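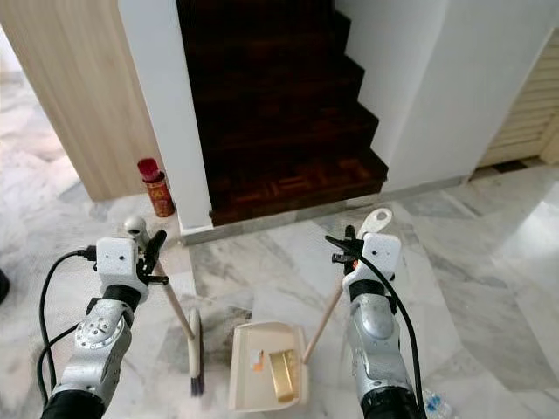

Broom + dustpan, foot of the stairs, Fleltville

From: Ecaterina Pîrvu
To: Broltstead house list
Subject: Re: [house] broom for the hall floor??

Hi all, quick one before I run out the door

On Friday Diarmuid Dunne wrote:
> Does anyone know which broom we're supposed to use on the marble
> downstairs? The nylon one from Tierney just pushes the grit into the
> corners. Also where did the long handled dustpan go, I looked in the
> closet twice. And are we still doing the stairs the same day or not.
> Diarmuid

Use the one in the photo. Wood handle, cream head, dark bristles, little round knob on the end. Dustpan is the cream one with the wooden handle, they're a set so pls keep them togehter. White grip has a hole in it, hang it on the hook by the coats, NOT in the closet.

Wrappers and paper scraps go in the pan, fine. Bottles don't, pick those up by hand, there's one on the floor in the pic with a blue label. Recycling is the bin by the back door.

Stairs: yes same day, and do them first, top to bottom. Then the hall. Dark wood shows every bit of dust so go slow on the treads. No wet mop on the wood please, dry cloth only. Marble can have the damp mop after sweeping, plain water, none of the Pando stuff, it left streaks last time.

The nylon broom can live in the garage. If somebody wants a second set for upstairs tell me by Friday, I'm ordering bags anyway (the 200 pack).

Diarmuid can you bring the hook screws, I only have 2 and they dont match

gotta go
E.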